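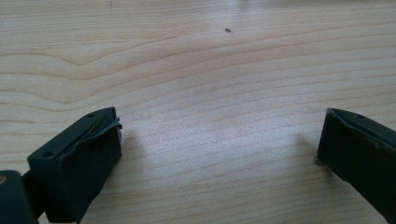
How long does it take until you can understand a radio program in a new language? For me it took 8 months of listening every morning, and I still lose the thread when two people laugh at the same time.

2023-09-22

I moved to Grornstead with a good school certificate in English and a lot of confidence. I could write a formal letter. I could explain the difference between "since" and "for." Then I went to buy a bus pass, and the woman behind the glass said something very short, and I did not catch a single word of it. She said it again, louder, and I bought the wrong pass because I was ashamed to ask a third time.

The language I learned at school was written language that somebody was kind enough to read to us. Each word had a small space before and after it. In the street there are no spaces. "What are you going to do" becomes one soft noise, and by the time I have cut it into pieces, the other person is already looking at the next customer.

So I began with the radio. I don't mean a course for learners. I tried one of those, an app called Ditico, and I used it for 3 weeks. It is well made, and my score went up to 2000 points, but the speakers in it are so patient that I was again in my old classroom. I wanted people who did not know I was listening.

The local station has a morning program where listeners call about their gardens, their roofs, a neighbor's dog. I put it on while I made coffee. In the first weeks I understood the weather and the numbers, and the rest was like music. I was often tired from it before I left the house. A colleague at Radebe, where I work in the stock office, told me to turn it off and enjoy my breakfast, and maybe that was good advice, but I am stubborn in this kind of thing.

My method was not very scientific. I listened for ten minutes without doing anything else, and I wrote down one expression that I heard clearly but did not understand. Only one. In the evening I looked it up. The first in my notebook is "a stone's throw," and next to it I wrote "maybe a sport?" Another page says "fair enough," which I had heard many times and believed to be a compliment. I had been answering "thank you" to it at work. My colleagues were too polite to correct me, or maybe they liked it.

What helped me most was to hear the same people every day. After some time I knew that the older presenter swallows the end of his sentences, and that the traffic reader always says "heavy going on the Humow road" in the same tune. When I knew the tune, I could find the words inside it. I think we understand a voice first, and then the language comes after - at least it was so for me. This is also why the telephone is still difficult. Each call is a new voice, and it is finished before I get used to it.

I should say something about the bad side too. I listened so much that I spoke too little. My understanding grew, but my mouth stayed where it was, and in the spring I noticed that I could follow a whole lunch conversation and take no part in it. Now I repeat some sentences aloud after the presenter, with his speed and his swallowed endings. My neighbors can probably hear it through the wall.

Last week a woman called the program about her plum tree. She had planted it too close to the wall, and she talked about it for a long time, with many small stories about her sister and the former owner of the house. I was washing a cup. When she hung up, I knew everything about the tree, and I had not written down any expression at all. The page for that morning in September is still blank, and I am going to leave it like this.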